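Lidolton > Automation group > Notebook > Visits and demos

5 min read

March 2, 2021

Visitors from Voicu, morning. Demo of the simulated bench on the big screen in the meeting room, then the real arm next door, then sandwiches. Writing this up while the sandwiches are still fresh in the mind, which is more than they were at the time.

Set-up. Radka came in early to check the build. The Elier scene loaded first time on her laptop and refused to load on the demo machine, which has twice the memory and half the goodwill. Missing texture folder. Somebody (me) had moved it in August to "tidy the shared drive". Copied back, relaunched, fine. Add to the checklist: run the scene on the machine we mean to show it on, the evening before, with the projector plugged in. The projector changes the resolution and the text on the virtual panels goes from small to decorative.

Boris did the introduction. He had been asked for five minutes and gave them the history of the project starting with the first gripper, the one with the sticky left finger. By the time he got to the part about why we train in simulation at all, one of the Voicu people had found the slide clicker and was holding it in what I would call a meaningful way. Message got across: bench time on the real arm is scarce, plates are a nuisance to refill, and a dropped plate in the simulator needs no mop.

Then the live part. Radka drove, I talked.

The plan was to stay with the wide room view for a while and switch to the gripper view later on. In practice they asked for the gripper view straight away and never wanted to leave it. Fair enough, it's what the policy gets to look at. There was the usual grumbling about the fisheye. One visitor said it was like looking through the spyhole in a front door at somebody delivering laboratory equipment. I'm going to use that. 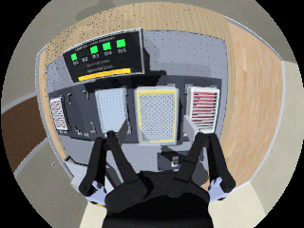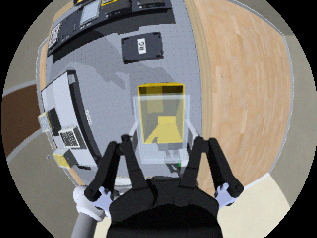 Simulated bench, gripper open both times. Plate row and status panel in the first; clear container with the yellow object in the second.

Questions on the plate row, as near as I can remember them:

- Why is D2 dark when the other four are green? Asked before anybody asked anything about the robot. People will look at a gripper for a second and at an unlit lamp for the rest of the morning. I said the indicators come from the scene state and that we can set them however we like, then spent a while explaining that this didn't mean we were faking anything. Next time, have a line ready, or light all five and be spared.

- Can the policy read the panel? Radka said it gets the pixels and nothing else, so if it has learnt to use the green squares that's its own business. She'd like to test this properly by scrambling them. So would I. Put it on the list.

- Does the stripe pattern on the plates matter? Yes, in that we vary it. Boris added that an early version of the policy was very keen on red stripes and would go for them whatever you told it. He told this as a charming story. The Voicu people wrote it down as a defect.

- What is the small text for? Slot labels, I said, and pointed at "B2 B3", and everyone leant forwards. Then they all leant back again and took my word for it. The labels are legible at the resolution we render for training and a bit hopeful on a meeting room wall.

Questions on the clear container:

- How good is the refraction? Good enough to annoy us. Transparent things are where the simulated camera and the real one disagree most, and the yellow in there changes shade and shape with the viewing angle. The optics person from Voicu was pleased by this and asked to have the view moved a bit to the left, then a bit to the right, then a bit to the left. Radka obliged with great patience. I got on with drinking my coffee.

- Is the perforated surface modelled or painted on? Painted on. I'd hoped this one wouldn't come up. The holes have no depth, so nothing can catch in them, and on the real bench things do catch. We've been meaning to fix it since before the last visit. Boris said "it's on the roadmap", a document I have yet to see.

- Why is there a code tag down by the white appliance? Localisation, same as next door. Boris wanted to show off the Stikitz labels we use for the real ones, went to fetch the roll, and came back with it stuck to his sleeve. They do adhere well.

Numbers we gave them, so that we all give the same ones next time: 259 simulated episodes in the evaluation set, 80 per cent success on the easy placements. For the hard ones we said "lower", and they asked how much lower, and we said we'd write to them. Whoever does the slides, please put the hard figure on the slide. It isn't flattering but it's a good deal less awkward than three people looking at the carpet.

Real arm. Short session, 30 minutes including getting everybody into shoe covers. Two visitors at a time behind the line. The arm did its pick and place on the first go and its pick and mostly place on the second. The plate ended up in the slot at a slant and Radka hit pause before it pressed down. I think the visitors liked that better than the clean run -- they came over much chattier after it and started telling us about their own crashes, one of which involved a centrifuge lid and sounded expensive.

The emergency stop was demonstrated on purpose, once. It was then demonstrated by somebody's rucksack. Rucksacks to stay in the meeting room from now on, I'll put a sign up.

Things they want from us:

- The hard placement figure (see above).
- A recording from the gripper view, undistorted as well as raw. Radka has the script, it wants the calibration file that goes with this build and not the old one. The old one bends everything the wrong way and you get a bench like a hammock.
- Whether we can swap their plate model into the scene. Probably easy if they send a mesh, less so if they send another PDF.

Things for us:

- Hole depth on the perforated surface. Boris to make a ticket. An actual ticket.
- Scrambled indicator test, Radka and me, once the cluster is free.
- Bigger text on the status panel, in a demo build only. Please don't commit it to the training scene.
- Texture folder: I have been told to leave it alone and have agreed.

Left over: one scarf, grey, on the hook by the door. One umbrella, which may be ours. Half a tray of egg and cress in the fridge on the first floor, label on it says Voicu but they've gone home, so help yourselves before tomorrow lunch.

Recent in Visits and demos
- Notes for whoever does the next school visit
- Shoe covers: where they are kept, again
- Elier build 41, what changed in the gripper view
- Boris's introduction, the short version (draft)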